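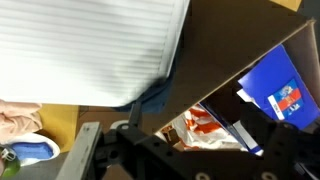 Grandik Opens Its Doors for a Full Day of Robots Sorting, Packing and Putting Things Away

4 min read

FLIRKHAM – Visitors came through the doors at Grandik's Flirkham workshop from mid-morning until well after dark this December, and most of them stayed longer than they had planned. The robotics company's first public open day welcomed 600 people, among them school groups, warehouse workers, retired engineers, job seekers, and a good many families who live close enough to have wondered what goes on inside.

What goes on inside is handling. Grandik builds and trains robot arms to pick up ordinary household things and put them where they belong: a folder into a cardboard box, a crumpled plastic bag out of the way, a dish moved over without tipping what is in it. For the open day the company left its workbenches the way they look on any working morning, cluttered and busy, and let the arms get on with it while guests stood at the rail and asked whatever they liked.

"We wanted people to see the real job," the company said in a statement. "A robot that can lift a clean cube off a clean table is a fine thing to have, but most homes and most stockrooms don't look like that. Ours don't either, and we're proud of the mess."

Two stations, one stubborn plastic bag

The main floor was given over to 2 stations. At the first, a gripper worked over an open cardboard box with a mix of flat and soft things in it. Flat items ask a lot of a two-fingered gripper, especially when they lie at an angle against a box wall and there is only a narrow edge to get hold of. The camera mounted by the gripper fed a large screen above the station, so visitors could follow the approach from the robot's own point of view, fingertips and all.

The crowd quickly picked a favorite opponent. A wrinkled plastic bag changes shape every time it is touched, and the arm needed several tries at one of them during the late morning session. When it finally came up over the rim there was a cheer you could hear in the parking lot! The team on the floor cheered too, and then explained why the next bag would probably be just as hard.

The second station was hands-on. Guests took the controls of a practice arm and tried to clear a crowded tabletop within a set time, with cloths, paper packaging, small boxes and sponges all in play. Younger visitors did very well at this, and more than one parent was heard asking for a second turn. The best run of the day belonged to a group from a local middle school, who cleared their table with time to spare and then politely put everything back for the next people in line.

How the arms learn

Between sessions, staff gave short talks on how the training works. An operator guides the arm through a task while the cameras record. The recordings are checked, sorted and used to teach the arm to do the same kind of task by itself, with different objects in different places. Grandik has recorded 1,000 hours of this kind of work so far, and the talks didn't hide the dull parts. Checking takes patience. Lighting matters more than newcomers expect, and a bright lamp can wash the detail out of a white surface completely. The gripper also gets in its own way, and when it hangs over a box it can cover a good part of what is inside.

That last point drew some of the best questions of the day. Why not add more cameras? The company does use others on some setups, the team explained, but the view at the wrist travels with the gripper and stays close to the contact, where the small corrections happen. An arm that has learned to cope with a blocked or blurry view is better prepared for a closet or a car trunk.

Other questions went onto a paper wall near the coffee table. By closing time 67 had been pinned up, and Grandik has promised to answer every one of them. A few of those already answered on the day:

Can it fold a shirt? Sometimes. It is getting better at towels.

Does it know what things are? It has learned useful ways to handle a lot of common things. It still gets surprised.

What happens when it drops something? The operator marks the moment, the item goes back, and the session carries on. Drops are useful in training and are kept.

Could it do my kitchen? Ask again next year, please.

A longer working day with Clemenex

The open day was also the first public outing for Clemenex, Grandik's new session planning software. Clemenex suggests how to vary the objects and their positions from one session to the next, so that the arms do not see the same neat arrangement over and over. Visitors could watch it at work on a side monitor, where it asked the floor team for a fuller box, then a tilted folder, then a cloth pushed up against the edge of the work area.

The software has changed the rhythm of the workshop. Before, the team laid out each bench from memory and habit, and habits crept into the recordings. Operators who have used Clemenex since the fall say the mornings are more varied and a good deal more fun – one described it as being handed a new puzzle every few minutes.

Partner and supplier Sönmez brought a table of gripper parts for visitors to pick up and try, including fingertips at different stages of wear. It was a popular stop with the retired engineers, several of whom had opinions on linkages and stayed to share them. Sönmez will supply the fingertips for Grandik's next set of arms, and the two companies used the afternoon to collect comments on grip and texture from anyone willing to squeeze a sample.

Students ask for more

School groups had the floor to themselves for the first hour. Each group wrote a task for the robot on a card before the session and then watched the team try it. Some were simple and some were wonderfully unreasonable. "Put the blue thing on top of the other blue thing" took a while and led to a long talk about how you tell a machine which blue thing you mean.

Teachers left with a set of printed activities that need no robot at all. In the most popular one, students wear thick mittens and sort a box of odds and ends using only two fingers of each hand, while a partner writes down every grip that worked. Schools that could not attend may request the set from Grandik free of charge.

Next visits

After the response in December, Grandik will hold smaller evening visits at the Flirkham workshop throughout the spring. Each will include a live session at the bench, a turn at the practice arm and time for questions. Visits start at 6 p.m. and are free, but places must be booked ahead through the workshop's front desk. The building has step-free access, and seating is available along the viewing rail. Children are welcome with an adult. Long hair should be tied back at the hands-on station.

Grandik is also inviting people nearby to donate clean, unwanted household items for use in training. Empty boxes, old folders, plastic bags, dishcloths and plastic dishes are all wanted, and worn or faded ones are very welcome. Please leave out glass, sharp objects and anything with personal papers inside.

About Grandik

Grandik develops robot arms and training methods for everyday handling work, with a workshop and offices in Flirkham. Media requests and visit bookings are handled by the front desk during business hours.

67 shares
2 comments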